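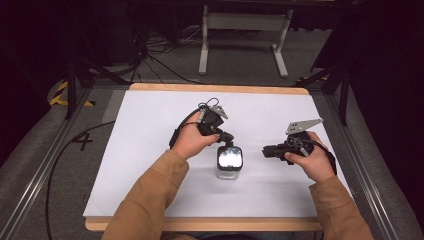 On the Keeping of Small Jars

Posted 18/03/2021 by Welington Vieira

Readers of this page will be aware that the household at Fillmont has for some time been reviewing its arrangements for dry goods. The present entry concerns the smallest category of container, namely the short glass jar with a black lid, and sets out the practice adopted for it.

The jars in question are squarish in form and made of clear glass. The shape was preferred to the round one after a trial on the Lins shelf, where round jars of the same height left gaps that could not be put to use. Clear glass was likewise preferred, as the contents may be checked without opening anything.

Capacity and contents

Small jars are reserved for spices, seeds, yeast and salt. Flour, rice and beans remain in the larger containers described in an earlier entry. A bag of 500 grams should not be divided among small jars; this was attempted in June with lentils, and the result was unsatisfactory – the jars were soon mixed with those holding mustard seed, and one supper was affected.

Washing and drying

Jars and lids are to be washed separately in warm water with ordinary dish soap. Lids should not be left to soak. Both parts are then placed upside down on a clean cloth overnight. A jar that has held cumin or cloves may keep the smell, in which case a spoonful of baking soda and a second night will usually be sufficient.

Sorting at the table

Sorting is carried out at the light wooden table, on a plain white surface. The author recommends this without reservation. Spilled seeds are easily found against white, and a chip in clear glass shows up far better there than it does on the wood. Jars are taken one at a time and set upright near the middle, then moved to the shelf before the next is brought over.

Any jar with a chipped rim is withdrawn from kitchen use and passed to the workshop, where it may hold screws.

Labels

No decision has been reached on labels. Paper labels on the side of the glass come away after 2 or 3 washings. Marking the lid is quicker, but lids of one size are easily exchanged by accident, and the marking then misleads. My sister, who keeps her own pantry at Ulard, writes on masking tape and replaces it at every filling. Her method is under consideration, and correspondence on the matter is welcome in the comments.

The next entry will deal with bottles.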